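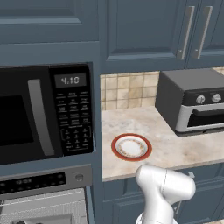 Ticket 143: Listing feed drops square footage and bath count on syndicated pages
Product: Nodo Listing Manager
Client: Pacheco Residential
Opened by: Athina Sfakianakis
Assigned to: Peter Čierny
Priority: High
Status: Resolved
Opened: 29/04/2025

Description from client
Active listings show correctly in our own back office but arrive incomplete on the public portal. Living area is blank and half baths are missing. A 3 bed, 2.5 bath house displays as 3 bed, 2 bath. Agents are getting calls from buyers who filtered by size and could not find homes they had seen on a yard sign. Some 33 listings affected as of this morning. Rentals look fine.

Steps already tried by client
Edited and re-saved one listing. No change.
Removed the listing from the feed and added it again. Photos reloaded, living area still blank.
Checked the portal from a second account. Same result.

Log

Peter Čierny, 9:12
Pulled the outgoing feed file. Living area is present in our export for every affected listing. Value is written as text with a comma, e.g. "1,860". Rental records write the same field without a comma. Asking client whether a template was changed recently.

Athina Sfakianakis, 9:40
Iason Katsaros switched the residential sale template last night to the one with the county disclosure fields. Rentals still use the old one.

Peter Čierny, 10:05
Confirmed. New template has "Display formatting" turned on for numeric fields. The portal parser rejects a comma in living area and stores null. It does not return an error, so the sync report shows all records as accepted.

Half baths are a separate problem. Old template sends full baths and half baths as two fields. New template sends one combined decimal. Portal reads the integer part and discards the rest.

Peter Čierny, 10:31
Test on 5 listings:
1. Display formatting off for living area and lot size.
2. Bath output set to Split.
3. Forced full sync. An incremental sync does not pick up template changes, only record changes.
All test records now correct on the portal. Lot size had the same comma fault but was not reported.

Athina Sfakianakis, 10:48
Confirmed on our side. Please apply to the rest. Two of these have open houses coming up.

Peter Čierny, 11:20
Applied to the residential sale template. Full sync queued. The portal can take up to 24 hours to rebuild its search index. Listing pages will be correct before the filters are.

Athina Sfakianakis, 15:02
Pages are good. Size filter still misses four listings.

Peter Čierny, 15:30
Those four have a manual override on living area, entered at listing level as "sq ft" text. Overrides bypass the template. Cleared them and re-entered the numbers only. Please ask agents to leave units out of that field.

Athina Sfakianakis, next day, 8:55
All listings appear under the size filter. OK to close.

Resolution
Template settings corrected, full sync run, four listing-level overrides cleared.

Follow-up
Roksolana Zinchenko to add a validation warning for non-numeric characters in living area and lot size. Scheduled for the July release. Sync report to flag null values returned by the portal, under review.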